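25 February 2018

I've wanted to see the inside of the Rutex lab ever since the building went up behind the Zilthorpe bus depot, and last week I finally got in. They run a public open day twice a year. You sign up online, you get a time slot, and if you're like me you show up forty minutes early and pretend to be very interested in the parking lot.

For those new to this blog: I fix vending machines for a living. I've done it long enough to have opinions about coin mechs that I won't repeat here. So I came at this as someone who works with machines that hand people snacks, and who has spent a lot of mornings on the floor trying to figure out why one of them didn't. A machine with arms that can pick up a candy bar is, to me, very big news.

## Getting in

The lobby is small and they had coffee out, plus a wall of posters about earlier projects. I read every one. The older posters were all about grippers, the simple two-jaw kind, and you can follow the change year by year as the fingers show up. One poster had a running total of objects the lab has tried to pick up, and the total stood at 2,000. I love that somebody kept the list! I asked if I could see it and was told it's a spreadsheet, and that it has a tab just for fruit.

Our group got a short talk first. Most of it was plain and easy to follow. The project they were showing is called Worku, and the idea is table work: setting things down, picking things up, putting things on a tray and taking them off again. No backflips, no running up stairs. The speaker said the team chose trays and snacks on purpose, because everyone in the audience has done that job and can tell right away when it's done badly. I wrote that down. It's also true of vending.

Then we went through to the demo room, one group at a time.

## The tray demo

I'll try to set down how it works as I understood it. The robot has two arms and works across a plain white table. There's a big round serving tray, very dark, and there's a snack. The job is to get the snack from the table onto the tray. You'd give it to a five-year-old without thinking twice. Watching a machine size it up, I found myself holding my breath like it was a penalty kick.

What got me was the hands. I'd expected claws. They have fingers, proper ones, in black gloves with little silver and white caps at the tips, and before a try both hands hang open over the table.

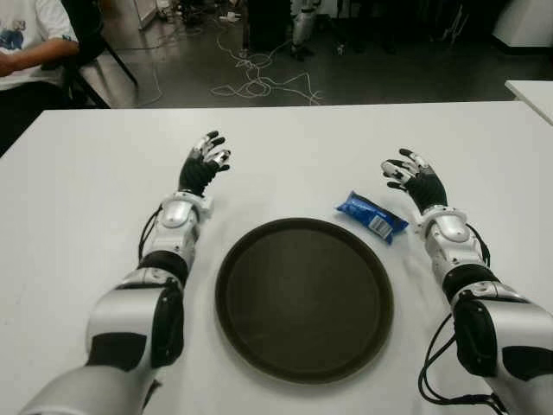
Why use a shiny snack wrapper and not something easier, like a wooden block?

Because the wrapper is the hard part. I asked this at the end of the session and got a long, happy answer. A block has the same shape every time. A wrapper crinkles and slides, and it throws light back at the cameras, so the spot where it seems to be can shift as the robot moves. Squeeze too hard and you crush what's inside. Squeeze too lightly and the film slips over the bar and the whole thing drops. The blocks come first, for weeks, and then the wrappers come out and everyone's numbers go down again.

I could have stood there all day for that answer alone. In my trade we have the same fight with film. The coil turns, the bag leans on the glass, and it hangs there with somebody's dollar in the box. You can set the pitch just right for one brand of chips and then they change the bag and you start over. I said so, and we got into a good back-and-forth about seals. The crimped ends of a wrapper are stiffer than the middle, so they make a decent place to grab, but they're also thin, and a thick fingertip has trouble getting under them on a flat table. Their first trick was to slide the bar to the table edge and pinch it there. It worked fine but it looked like stealing (their words!), so they went back to picking it up from the flat.

We saw 4 tries. The first one went cleanly, onto the tray, and the room clapped. On the second the bar spun away from the fingertips and the arm stopped, waited, and went back to its starting place. The third was a near thing. The fourth was the best of the bunch, slow and even, with the bar set down flat near the middle of the tray. I clapped too loudly and I'm fine with it.

A few things I noticed that weren't in the talk:

- It's quieter than I'd guessed. There's a hum, and a soft click when the fingers close, and that's it.
- The arm slows down a lot for the last little bit before contact. You see the same thing when people reach for a hot pan.
- When it misses, it doesn't chase the object. It backs off and begins again. I asked if that was a rule, and it is, at least when visitors are in the room.
- The tray itself is trickier than the bar. The rim is low, and getting fingers under it from both sides at once is its own project. They didn't demo that one, and I'm going back for it.

## Close up with a hand

After the tray demo we were allowed nearer, behind a strip of tape, while the team talked through the hand. This was my favorite part of the visit. I've taken apart a lot of things with joints, and I've never seen so many packed into that little space.

Each finger starts in a silver-white bracket that forks at the end, and the black joint sits between the two prongs. It's a lovely simple way to hold a hinge. If you've ever looked at the clevis on a door arm, same thing, only tiny. The thumb comes in from the side under a black cover, and with the hand open there's a wide gap between it and the fingers. I asked if they could make that gap wider still, for a soda can or a big cup. They can, but then the thumb has farther to travel and it gets harder to land the tip where you want it on something small. You pick your middle ground.

I also asked about wear, of course. Fingertips go first. They had 107 closes on the set that was fitted that morning, and they log every one. The plan is to swap a set at 1,000 and look at it under a magnifier, whether it seems worn or not. I do the same with belts, and I've been teased for it by people who then had to drive out on a Saturday to change a belt.

The cables were the other thing I kept staring at. With any moving arm, you have to leave enough slack for the farthest reach, and then on the short moves that slack has to go somewhere. I know that problem very well from elevator-type machines, where the harness rides up and down with the bucket and will find the one sharp edge in the cabinet. Their answer is loops, checked often. Mine is loops and a lot of spiral wrap. We agreed there's no pretty answer.

Someone else in the group asked when one of these would be in a kitchen. The reply was careful: they don't know, and they'd like the tray to work first. I liked that reply a lot. I've sat through enough trade show pitches to enjoy hearing a person say "we don't know yet" into a microphone.

The room is a working lab, by the way, and it feels like one. Cables, chairs, gear, people at their own jobs while the tour goes by. I'd have been a little let down by anything tidier.
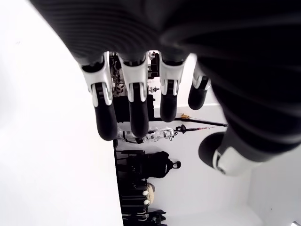
## If you want to go

The next open day is in March, and sign-up is on the Rutex site. A few tips from someone who has now been exactly once:

- Take the later slots if you can. Our session ran over and the staff stayed to talk, and the group ahead of us got moved along.
- Park at the bus depot side. The front lot fills up fast and the turn is tight.
- Bring a question about your own job. The best talk of the day came from people asking "could it do the thing I do?" There was a florist in our group, and the stretch on picking up a single stem was great.
- Closed shoes. They do check.
- The gift table has stickers and a very nice pencil.

Kids are welcome from age ten. There's a second room with an older gripper that visitors can drive with a joystick, and I waited in line behind two girls who were much better at it than me. I knocked over a cup twice and then got a foam ball into it on my last go, so I'm counting the day as a win.

I wrote to the lab the next morning to thank them, and to offer a box of expired stock for the wrapper tests — I've got plenty, in every size and finish, and some of that foil is truly nasty to grip. They said yes! I'm dropping it off before the March date. If anyone reading this services machines out toward Valeo and has old bars or chip bags to get rid of, leave a comment and I'll add yours to the box. Nothing with nuts, please, they have an allergy in the office.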